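Care of White Work Surfaces and Small Trays
Household notes, Lakico workshop and kitchen pages
Updated 2021-06-13

White laminate, painted board and solid plastic tops all show marks sooner than darker ones. Most of the marks are surface film: soap residue, cooking oil and dust bound together. Remove the film before using anything stronger.

Mix 2 teaspoons of plain dish soap into a quart of warm water. Wipe in straight passes from the back edge forward, rinse the cloth, then wipe again with clear water. Dry at once with a cotton towel. Soap left to dry leaves a gray haze that picks up dirt within a few days.

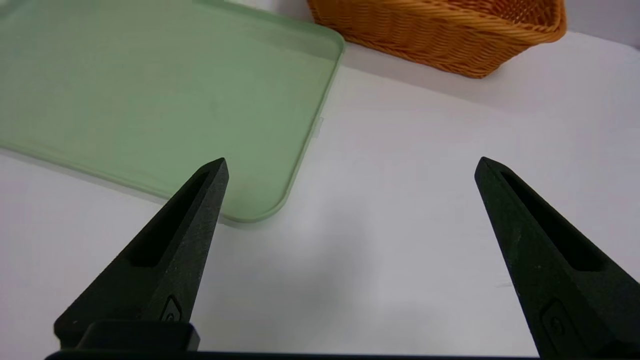 White tabletop, open area.

Ink and tea stains need a paste of baking soda and water. Leave it on for 25 minutes under a damp cloth and lift it off without scrubbing. Do not use powdered cleanser. It cuts fine scratches that hold dirt permanently. If sanding out a scratch in solid plastic, finish with 1,000 grit, wet, and keep the pad flat.

Trays. A tray under small tools and bottles keeps drips off the top and lets everything be moved in one lift when cleaning. Choose one with a rim, and check the underside for mold marks or grit before sliding it across a finished surface.

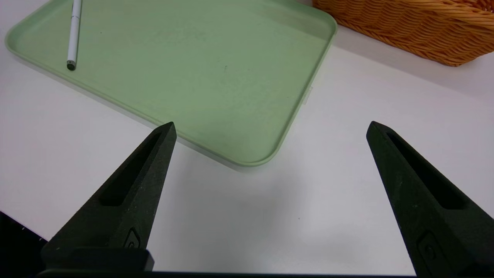

Wash plastic trays by hand. The heated dry cycle in many dishwashers will warp a flat base, and a warped tray rocks. Grease collects in the angle where the floor meets the rim; an old toothbrush reaches it. Stick-on felt pads should be replaced each November, or when the edges begin to lift.

Peelers and short blades. Rinse directly after use, especially after potatoes, as the starch sets hard around the pivot. Dry the blade and put one drop of food-grade mineral oil on each pivot point. 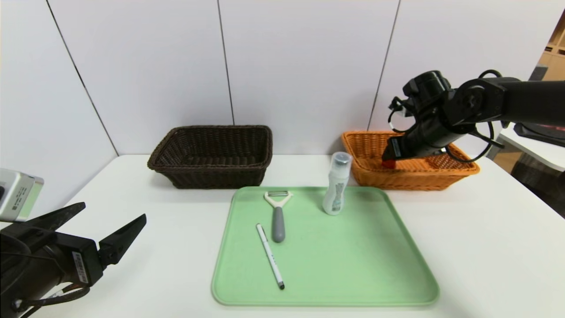 Bottles kept on the work surface should be wiped around the neck and base weekly. Write the opening date on the bottom in permanent marker, where handling will not rub it off.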